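**Thread: Moving prescriptions to mail order, worth it?**

**cundetti_fan** — Mar 23, 2022
My plan switched me to 90-day refills by mail in February and I'm not sold. The first package took 7 days and I ran out of my blood pressure pills on day five. I used to walk over to Owen Pharmacy and be home before the coffee got cold. Anybody else going back?

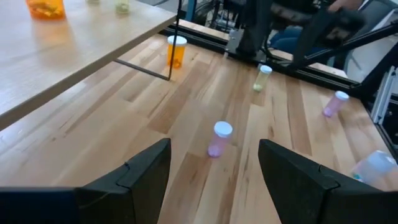
Also the copay went from $93 to $210 for the three months. They say it evens out, but I have to come up with it all at once!

**heteck72**
Stick with it. Mine was late once, then fine for years. Ask for the refill two weeks early and you'll have a cushion.

**porchlight**
Disagree with heteck. My box sat in the sun all afternoon and the replacement was a huge fight. I pay more at the counter in Misell and I'm okay with that — I can ask the pharmacist stuff.

**heteck72**
You can call the mail place too, they have pharmacists on the phone.

**porchlight**
Sure, after 40 minutes of hold music.
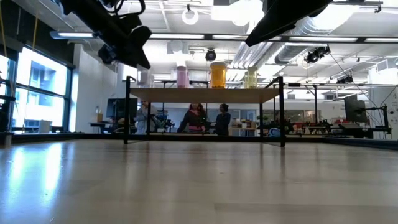
**marlowe_k**
*Moderator, Health & Insurance board*

Please check your plan's rules before you switch back. Some let you opt out with one phone call, and mine did. Keep doses and drug names out of your posts too, please.

**cundetti_fan**
Called this morning. I can opt out, so I'm going back to Owen next refill. Sorry heteck!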